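Werkstattbuch — Schrankprojekt Hukstead
27. Februar 2026

Stand heute

Schrank steht jetzt endlich mitten im Raum und nicht mehr an der Wand, man kommt von allen Seiten ran. Stahlgestell ausgerichtet, wackelt noch hinten rechts. Filz unter den Fuß geklebt, besser. Stellfuß nachbestellen, der alte hat kein Gewinde mehr.

Holzteile innen dunkelbraun geölt, zweiter Auftrag mit Noh. Dosenangabe sagt dünn auftragen, ich hatte beim ersten Mal viel zu viel drauf, klebte tagelang. Diesmal mit dem Lappen abgenommen, nach einer Stunde nochmal drüber. Riecht noch. Fenster auf lassen bis abends!

Masse

Breite außen 1522, passt zum Plan. Lichte Tiefe am Einlegeboden 500, vorher war da immer was schief weil ich vom Rahmen statt von der Platte gemessen habe. Also nochmal für alle: von der Platte messen. Steht jetzt auch mit Bleistift innen an der Seitenwand, nicht wegschleifen.

Luft zwischen Boden und Trenner 2 mm. Reicht. Mit weniger klemmt der Boden, sobald es feucht wird, hatten wir beim Vorgänger.

Trenner

Die zwei senkrechten aus Metall sind drin. Hatte überlegt, sie aus Holz zu machen wie den Rest, sieht ruhiger aus. Metall ist aber dünner und man verliert keinen Platz. Bleibt so. Kanten oben mit der Feile gebrochen, unten vergessen — nachholen, bevor sich jemand die Finger aufschneidet.

Schrauben M6 genommen, A2. Die mitgelieferten von Hukstead waren zu kurz, Kopf sitzt gerade so auf, hält aber nicht wenn man dran zieht. Tüte liegt in der Schublade mit den Resten, bitte nicht aus Versehen verbauen. Reklamation ist raus, noch keine Antowrt.

Einlegeboden

Auflage links und rechts gleich hoch, mit der Wasserwaage geprüft. In der Mitte hängt er minimal durch, ohne Last. Mit Last testen: Karton mit Katalogen drauf, über Nacht, morgen früh nachmessen. Wenn es mehr als 2 mm werden, kommt hinten eine Leiste drunter. Leiste liegt schon zugeschnitten auf der Fensterbank, Buche, Rest vom Tisch.

Vorne bleibt offen. Türen waren mal im Gespräch, machen hier aber keinen Sinn, die stehen dann sowieso immer auf und man rennt dagegen.

Seiten

Links Stofforganizer von Plilover, braun, mit Taschen. Hängt an zwei Metallklammern oben an der Kante. Erst wollte ich ihn anschrauben, bin jetzt froh dass nicht, so kann man ihn abnehmen und ausschütteln. Klammern rutschen auf dem geölten Holz ein bisschen. Idee: Streifen Leder drunter oder dünnes Gummi, mal schauen was noch da ist.

In die Taschen kommt nur Leichtes. Maßband, Bleistifte, Handschuhe, die kleinen Zwingen nicht! Die ziehen den Stoff runter, dann steht alles vor.

Rechts die zwei kleinen Haken an der Seitenplatte. Reicht für Kehrblech und Schürze. Wer da eine Jacke hinhängt, reißt sie irgendwann raus, die sind nur mit kurzen Schrauben drin. Größere Haken evtl. später von Kalto, die haben welche mit Gegenplatte. Preis erfragen.

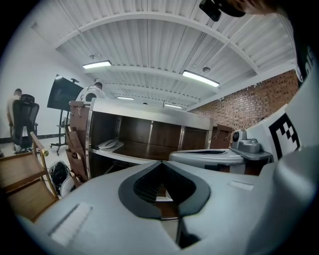

Noch offen

— Unterkanten der Trenner entgraten
— Stellfuß hinten rechts
— Gummi oder Leder unter die Klammern
— Durchbiegung morgen früh messen, hier eintragen
— Kalto wegen Haken anschreiben
— Boden rund um den Schrank freiräumen, Taschen bitte woanders hin, man stolpert
— Ölfleck auf dem Estrich, Bindemittel drauf und liegen lassen

Notiz zum Öl: Lappen nicht zusammengeknüllt in den Müll, ausgebreitet trocknen lassen, draußen am Geländer. Letzte Woche lag wieder einer im Eimer. Selbstentzündung ist kein Witz.

Material verbraucht: Öl Rest einer Dose, Schleifpapier 240 zwei Bögen, Filz ein Streifen. 240er ist damit fast alle, auf die Liste setzen. Lieber gleich eine ganze Rolle nehmen, die einzelnen Bögen sind immer weg wenn man sie braucht.

Frage an die Runde: Fächerbelegung. Mein Vorschlag — links Kleinkram und was täglich rausgeht, Mitte Kartons, rechts alles mit Kabel. Unten die schweren Sachen, nicht auf den Boden in der Mitte, siehe oben. Wer was anderes will, bitte hier drunter schreiben, sonst räume ich es Anfang März so ein und beschrifte die Fächer.

Beschriftung wenn möglich auf Klebeband und noch nicht mit dem Stift direkt aufs Holz, das Öl braucht noch ein paar Tage bis es durch ist.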